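Minutes of the Laundry and Bedroom Standards Meeting
Moya Guest House, ground floor meeting room, 18 October 2021
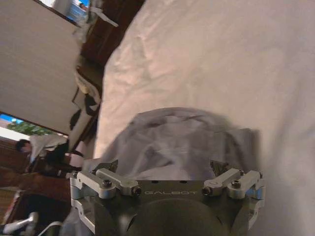
The front desk asked whether item 2 could be taken first, as guests had been complaining more about creased sheets than about anything else on the list. Agreed. The items are recorded below in the order they were discussed.

Present: housekeeping, laundry, front desk, maintenance. Apologies received from purchasing, who sent written notes.

Minutes of the May meeting
Accepted with one correction. Under "Pillowcases," the wash temperature should have read warm, as stated on the care label. The May minutes will be reissued.

Item 2. Creasing in white sheets
Laundry reported that most of the creasing starts in the dryer. Full loads of large white sheets come out twisted, and the folds set while the load waits in the cart. Housekeeping said that sheets folded within a few minutes of the end of the cycle lie acceptably flat on the bed, with light wrinkles only, and that these drop out overnight.

It was proposed to limit each dryer load to seven large sheets. Laundry objected that this would add a load on changeover days. After discussion the limit was accepted for a trial period, with the extra load to run before breakfast.

Housekeeping asked for a written rule on what counts as an acceptable wrinkle. The following wording was agreed: gentle wrinkles across the sheet are acceptable; sharp pressed lines are to be smoothed by hand or the sheet changed.

Item 1. Clothing and loose cloth left on beds
Current practice differs between floors. On the first floor, garments found on the bed are folded and placed on the chair. On the second floor they are left where they are and the bed is made around them. The front desk has had complaints about both methods.

The meeting considered three cases.

Garment on a bed, guest still in residence. Fold once lengthwise and once across, and place at the foot of the bed. Do not put it in a drawer or closet.

Garment on a bed, guest checked out. Bag, label with room number and date, and take to the front desk. Small soft items are easily rolled up in the sheet when the bed is stripped, so the sheet is to be shaken out over the mattress before it goes into the cart. Laundry noted that dark items washed with white sheets were the main cause of sheets being withdrawn this year.

Cloth hanging over the bed frame. Staff are to check whether it is house linen or guest property before moving it. House linen goes into the cart. Guest property is treated as above.

Item 3. Wooden bed frames
Maintenance reported that damp towels hung over dark wooden frames leave pale marks in the finish. Two polishes have been tested. The Sitent wax covered the marks but left a film that transferred to white linen. The Grirkeo oil needed longer to dry and left no film when wiped twice. Maintenance recommended the oil, applied only when the room is empty overnight. Agreed.

Front desk asked whether hooks could be fitted so that guests have somewhere else to hang things. Maintenance will price a double hook for the back of each door.

Item 4. Linen order
Purchasing's notes were read out. Stock at the last check stood at 260 large white sheets, of which 28 are to be withdrawn for stains or thin patches. Plukico has quoted for a replacement order and can hold the price for up to 600 pieces across sheets and pillowcases. Laundry asked that the weave match the present stock, as mixed weaves dry at different rates and make the load limit under item 2 harder to judge. No order to be placed until a sample has been washed five times and measured for shrinkage.

Withdrawn sheets will be cut down for dust covers.

Item 5. Any other business
Windows. Housekeeping asked for permission to air rooms with the windows open while beds are stripped – currently this is done on the garden side only. Agreed for all rooms, weather permitting. Windows are to be closed before the clean sheet goes on.

Cart wheels. The second floor cart still pulls to the left. Maintenance to replace the front pair.

Actions
Laundry: post the dryer load limit beside the machines; wash and measure the Plukico sample.
Housekeeping: circulate the garment rules to both floors.
Maintenance: oil the frames as rooms come free; price the door hooks; repair the cart.
Front desk: prepare labels for bagged items.
Purchasing: request the sample.

The date of the next meeting will be set once the shrinkage figures are in.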